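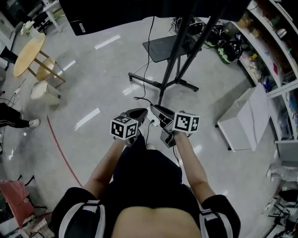
Workshop Tips: Looking After Your Tracking and Control Software

The following advice is issued by the Altbridge workshop for members working with hand-held grippers and the Skeltudis tracking package.

Before starting
Print marker patterns at full scale and measure one with a ruler. Enter the measured size in the settings file, even where it differs from the nominal size by a small amount. Wipe the faces of each marker cube with a dry cloth.

Calibration
Run the camera calibration again whenever a mount has been loosened. Collect at least 14 views, with the pattern tilted differently in each, and discard any that are blurred. Save the result under a new name.

Glare
Polished floors and overhead lights can confuse marker detection. Lower the exposure before changing the detection threshold.

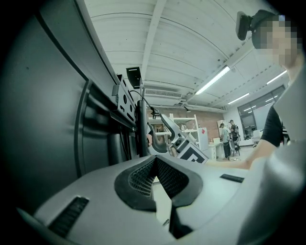
Planning
Members using the Grikis planner should load the arm model and check its joint limits before sending a path. New paths are to be run at reduced speed, with one hand near the stop button. Set the planner to give up after 2 seconds; a longer search seldom yields a better path.

Recordings
Split long logs into files of 1,000 entries. Keep the colour and depth streams in the same folder, and label each folder with the software version. Requests for extra storage go to the Appiah room desk.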